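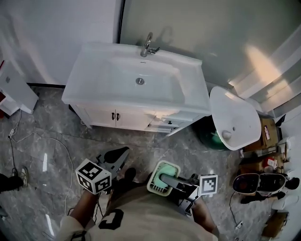
Trondine student project - bathroom task, which object next?

Stakcombe34
Our club has five sessions left before the show in Zivesau. With the hand-held grippers we are practising at the vanity, and the basket is our object now. I find the green and white basket good, as the rim has slats and the fingers can hold it well. May I ask what other teams would take as the second object?

vidalin_b
Take the bucket. If you only train on a rim with slats, the policy learns slats.

Stakcombe34
I thought of the bucket also, but it sits partly under the corner sink and my wrist does not like that angle.

Ea Nørgaard
I do not agree with vidalin_b. Our group at Vídalín changed the object in February, after 22 demonstrations, and it was too early. Please make 100 with the basket first. Also keep the cube with the markers turned to the camera - we lost many recordings from this.

vidalin_b
100 of the same is boring for the students and they become careless. I would mix from the first day.

Stakcombe34
Thank you both. I will ask the others if we can do the basket until Thursday and then the bucket, pulled out a little. Does anybody tape the cables to the sleeve?

Ea Nørgaard
Yes, at the elbow, but leave it slack.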